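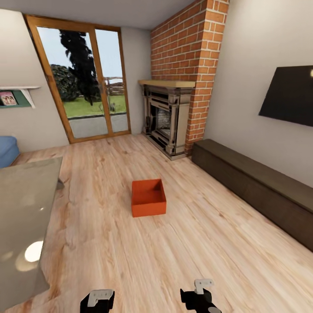

Tuesday, February - detector bench, Stestedari range data

Picked up where I left off with the magnetometer logs from the old bombing range at Stestedari, and I have to say I enjoyed it more than I expected to, even with the heater clanking away all morning. The full set is 1,763 readings and I have now been through every one of them by hand (two pots of coffee, for the record). After throwing out the fence line and the buried pipe we already knew about, I am left with 188 that I would want a clearance crew to look at properly before anyone puts a shovel in.

The Karaca processing script still smears two close targets into one fat blob if the walking speed drifts. I slowed the smoothing down and it helped a good deal on the north strip, less so near the creek. Whoever opens the file next, please use the copy with "slow" in the name and leave the original alone!

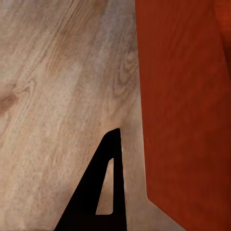 Drift check

Base station wandered almost 18 nanotesla between breakfast and lunch, which is a lot for such a quiet day. I swapped the cable and it settled, so I am blaming the cable for now, but I'd like to see it behave for a second morning before I believe it. The spare from the Uvine kit has a stiff connector - go gently with it.

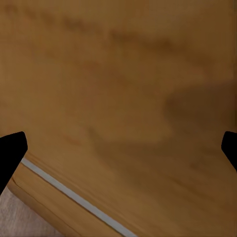 Wood surface, close up, with the darker patch at right.

Depth estimates

Ran the north strip at a 900 millisecond window and again at the default. Shallow targets hardly moved. The deeper ones came up shallower by a hand's width or so, and I don't trust either number yet. The Pademance survey had the same trouble with big casings lying nose down, so I dug out those old notes and left them in the blue binder with a sticky tab on the right page. 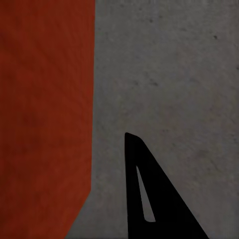
Red face, close range, with the angled edge at the bottom.

Still to do: rerun the creek end, ask for the soil report again, and print the target map large enough that I can read it without my glasses. Cable goes back on the base station at 7:30 tomorrow.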